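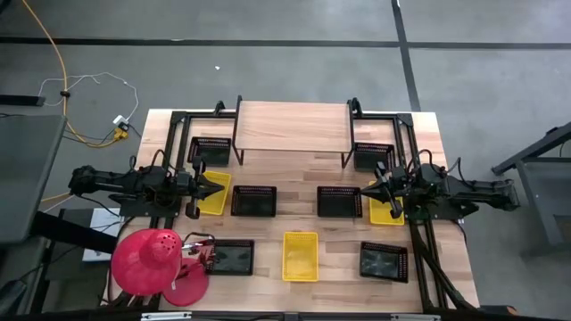
Black and yellow baskets on the sorting table at Werkska.

I went over to Werkska on Sunday to see what the basket fuss was about, and I came home with four of them (I had planned on one!). The Vurkthorpe swap shop has been given 93 plastic baskets by a stationery store that closed in April, mostly black with a few yellow ones mixed in, and they're going for whatever you want to drop in the jar.

Gilles Vidal, who runs the Sunday table, told me 33 were gone before lunch. People want the yellow ones, so if you have your heart set on yellow, go early. I took black and they look great on my pantry shelf, all those little holes in the sides, and onions like a bit of air anyway.

The jar money goes toward new shelving for the back room. They need 2,000 and I'm told the first 100 came in that same morning, most of it in coins. Doors open at ten again next Sunday, side entrance, and please bring your own bag because they've run out. They'd also love any lids or drawer dividers you don't use anymore.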